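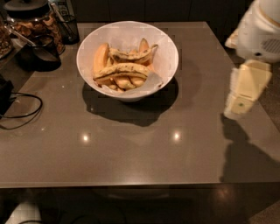 24th November
By Shewit Tefera and Wojciech Szczepańska

Our project studied how work instructions are kept up to date at Bandholm, a small plant which bottles cleaning liquids. In September we received 73 instructions from the shift supervisor, Letay Abera. We compared each one with the real work on the filling line.

Almost 96 steps were different from the practice. Most were small - a valve with a new label, a form which is no longer used. In seven instructions the order of the steps was wrong, and we reported these at once.

We rewrote three instructions together with the operators. Myung-ja Noh tested them on the night shift and asked for shorter sentences and bigger step numbers. We did not have time to test the colour coding for the valves.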